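양팔 로봇 키트로 전동드라이버 작업, 소규모 공방에서 쓸 만할까요?

9월
글쓴이: 납땜하는너구리

안녕하세요, 늘 눈으로만 읽다가 처음 글을 남깁니다. 저는 작은 공방에서 오디오용 소형 앰프를 조립해서 파는 사람이에요. 혼자 시작했다가 지금은 아내가 포장을 도와주고 있고, 바쁠 때는 조카가 와서 거들어 주기도 합니다. 주문이 조금씩 늘어난 건 참 감사한 일인데, 그만큼 나사를 조이는 시간도 같이 늘어서 저녁이 되면 손목이 시큰거립니다. 얼마 전에는 젓가락질까지 불편해서 아내한테 한소리 들었어요.

그래서 알아보다가 Volteck에서 나온 양팔 키트를 보게 됐습니다. 한쪽 팔이 제품을 잡아 주고, 다른 쪽 팔이 전동드라이버를 들고 나사를 조이는 구성이더라고요. 소개 영상만 보면 정말 당장이라도 사고 싶은데, 영상이라는 게 원래 잘된 것만 보여 주는 거잖아요. Rengifo 쪽 대리점에 전화했더니 아주 친절하게 설명해 주시긴 했습니다만, 파는 분 말씀만 듣고 결정하기엔 저희 형편에 작은 돈이 아니라서요.

제가 궁금한 건 이런 것들입니다. 전용 드라이버를 꼭 사야 하는지, 아니면 손으로 쓰던 전동드라이버를 그대로 물려도 되는지. 케이블이 달린 물건도 로봇이 다룰 수 있는지(저희 앰프는 전원선이 미리 달려 나와서 이게 제일 걱정이에요). 그리고 프로그래밍을 거의 모르는 사람도 설치하고 가르칠 수 있는지도 궁금합니다. 코딩은 예전에 책 한 권 사서 앞부분만 읽은 게 전부입니다.

Woko라는 대여 서비스로 먼저 빌려 써 보라는 분도 계시던데, 혹시 써 보신 분 계시면 그것도 같이 말씀해 주시면 정말 고맙겠습니다. 글이 길어졌네요. 읽어 주셔서 감사합니다.

글쓴이: 늦깎이공장장

반갑습니다. 손목 얘기를 읽으니 남 일 같지가 않아서 커피 한 잔 타 놓고 답을 씁니다. 저도 조립하는 사람이고(저희는 온습도 표시기를 만듭니다), 같은 Volteck 양팔 키트를 Woko에서 먼저 빌려 썼다가 나중에 구입했습니다. 그러니 제 얘기는 딱 한 집에서 겪은 이야기라고 생각하고 들어 주세요. 제품이 다르면 결과도 꽤 다를 겁니다.

드라이버부터 말씀드릴게요. 전용품을 꼭 살 필요는 없었습니다. 저희는 손에 쥐고 쓰는 일자형 전동드라이버를 오른팔 그리퍼에 물려서 비트가 아래를 향하게 세워 씁니다. 다만 드라이버 몸통이 둥글면 잡은 상태에서 조금씩 돌아갈 수 있어요. 저는 처음에 이걸 모르고 나사만 탓했습니다. 나사를 조이는 힘만큼 드라이버도 반대로 돌려고 하니까 잡는 자리를 잘 고르셔야 하고, 몸통에 얇은 고무 시트를 한 겹 감아 주시면 훨씬 낫습니다. 그리고 충전 단자나 버튼이 어느 쪽으로 가는지도 꼭 보고 물리세요. 저는 버튼이 안쪽으로 들어가게 물려 놓고 한참 헤맨 적이 있습니다.

비트 길이도 중요해요. 너무 긴 비트를 쓰면 끝이 흔들려서 나사 머리에 제대로 안 들어가고, 너무 짧으면 그리퍼가 제품 케이스에 먼저 닿아 버립니다. 저희는 집에 있던 비트를 이것저것 끼워 보다가 중간 길이로 정착했는데, 앰프 케이스 높이를 알아야 제가 뭐라도 더 말씀드릴 수 있을 것 같네요.
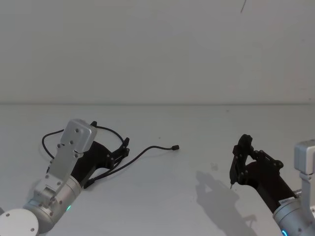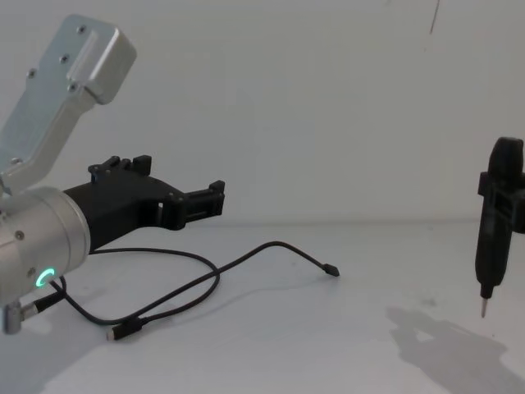

그다음이 케이블인데, 걱정하시는 게 맞습니다. 나사 조이는 일보다 선 다루는 일이 몇 배는 어려워요. 딱딱한 케이스는 늘 같은 모양으로 놓여 있으니 한번 위치를 가르쳐 두면 그 자리로 잘 찾아갑니다. 그런데 선은 놓을 때마다 모양이 달라지잖아요. 어제는 이쪽으로 휘었던 것이 오늘은 저쪽으로 휘고, 커넥터는 또 엉뚱한 데를 보고 있고요. 저희도 센서선을 로봇이 집어서 꽂게 해 보려고 욕심을 냈다가 반쯤 접었습니다. 지금은 선 꽂는 건 사람이 하고, 로봇은 뚜껑을 눌러 주면서 나사를 조이는 일만 합니다. 그래도 하루가 많이 달라졌어요!

전원선이 미리 달려 나온다고 하셨으니, 선을 돌돌 말아 벨크로로 묶어서 케이스 뒤쪽에 고정한 다음에 작업대에 올려 보세요. 묶는 데 손이 한 번 더 가기는 하지만 팔이 지나가다 선을 걸고 넘어지는 것보다야 백번 낫습니다. 저는 팔이 선을 끌고 가면서 조립하던 표시기를 통째로 바닥에 떨어뜨린 적이 있는데, 그날은 저녁도 안 넘어가더군요. 로봇 쪽 배선도 마찬가지입니다. 팔이 제일 멀리 뻗는 자세와 제일 많이 접히는 자세를 둘 다 천천히 시켜 보시고, 선이 당기지도 않고 손가락 사이로 끼어들지도 않게 자리를 잡아 주세요.

가르치는 건 생각보다 할 만했습니다. 팔을 손으로 잡고 원하는 자리까지 끌고 가서 저장하는 방식이라, 코딩을 모르셔도 단순한 동작은 만드실 수 있어요. 저도 엑셀 수식 정도가 한계인 사람입니다. 막히는 지점은 따로 있는데, 양팔이 서로를 기다려 주게 만드는 부분이에요. 왼팔이 제대로 잡기도 전에 오른팔이 내려오면 곤란하잖습니까. 이건 설명서만 읽어서는 잘 안 와닿고, 대리점 교육 때 꼭 물어보셔야 합니다. 교육 받으실 때 앰프 실물을 한 대 가져가세요. 저는 빈손으로 갔다가 연습용 블록만 만지다 왔는데 그게 지금도 아쉽습니다.

처음 돌리는 날에는 속도를 제일 낮게 두시고, 비상정지 버튼은 꼭 손 닿는 곳에 두세요. 조카분이 오시는 날도 있다고 하니 더 말씀드립니다. 끝이 뾰족한 공구를 든 팔이라서 움직이는 동안에는 손을 넣지 않는다는 약속을 식구끼리 단단히 해 두셔야 해요.

Woko 대여는 저는 만족했습니다. 저는 4주를 빌렸는데 첫 주는 거의 자리 잡고 배우느라 다 갔어요. 더 짧게 빌리셨으면 제대로 된 판단을 못 하셨을 겁니다. 배송 올 때 상자가 꽤 크니까 공방 문 폭도 미리 재 두시고요. 반납할 때 포장재가 그대로 있어야 하니 버리지 마시고 어디 구석에 잘 모셔 두세요. 저희는 고양이가 그 안에서 살다시피 해서 털 떼느라 혼났습니다.

아 참, 빌리는 동안 공책에 조인 나사를 다 적어 봤습니다. 844개를 조이는 동안 비스듬히 들어간 게 몇 개 있었는데, 대부분 제가 케이스를 삐딱하게 올려놓은 경우였어요. 작업대에 케이스가 딱 들어맞는 받침을 하나 만들어 두고부터는 한결 편해졌습니다. 합판으로 대충 만든 건데도 그랬으니, 받침만큼은 첫날부터 만들어 놓고 시작하시길 권합니다.

글쓴이: 감자전

저희는 한 팔짜리 Plodemstead 제품을 씁니다. 나사만 조이실 거면 한 팔에 고정 받침이면 충분하지 않나요? 값도 덜 들고 자리도 덜 차지하고요. 양팔은 멋은 있는데 저는 관리할 자신이 없어서 포기했어요. 손목은 병원부터 가 보세요.

글쓴이: 월요일엔쉽니다

위의 두 분 말씀이 다 일리가 있는데, 제가 보기엔 앰프 무게를 먼저 보셔야 할 것 같아서 몇 자 보탭니다. 소형이라고 하셔도 변압기가 들어가면 한쪽으로 무게가 쏠리거든요. 저는 악기용 이펙터를 만드는 지인 공방에서 같은 키트를 잠깐 만져 봤는데, 가벼운 케이스는 한 팔로 척척 잡더니 조금 묵직한 걸 올리니까 잡은 채로 끝이 슬며시 처지더라고요. 그렇게 되면 나사 구멍 위치가 어긋나서 위에서 내려오는 드라이버가 제자리를 못 찾습니다. 그러니 들어 올리는 동작은 빼시고, 받침 위에 놓인 걸 옆에서 눌러만 주는 식으로 계획하시면 좋겠어요. 그 정도만 해도 양팔 쓰는 보람은 있다고 봅니다.

그리고 케이스가 알루미늄이면 그리퍼 닿는 자리에 흠집이 날 수 있어요. 오디오 하시는 분들은 겉면에 아주 예민하시잖아요. 손가락 안쪽에 부드러운 패드를 붙이시고, 패드는 닳는 물건이니 넉넉히 사 두세요. 토크도 꼭 확인하시고요. 손으로 조일 때는 감으로 멈추는데 드라이버는 설정해 둔 대로만 도니까, 버리는 케이스에 먼저 여러 번 조여 보면서 낮은 단부터 올려 가시면 됩니다. 플라스틱 기둥에 박는 나사가 있으면 특히 조심하셔야 해요.

대여해 보실지 말지는 저도 첫 답변 쓰신 분과 같은 생각입니다. 계약서에서 파손 책임이 어디까지인지 읽어 보시고, 드라이버처럼 직접 끼운 공구 때문에 생긴 고장도 보장이 되는지 Woko에 글로 물어서 답을 받아 두세요. 전화로만 들으면 나중에 서로 기억이 달라지더라고요. 손목 얼른 나으시고, 써 보시면 후기도 꼭 올려 주세요. 저도 살까 말까 하면서 장바구니만 들여다보고 있는 처지라 많이 궁금합니다.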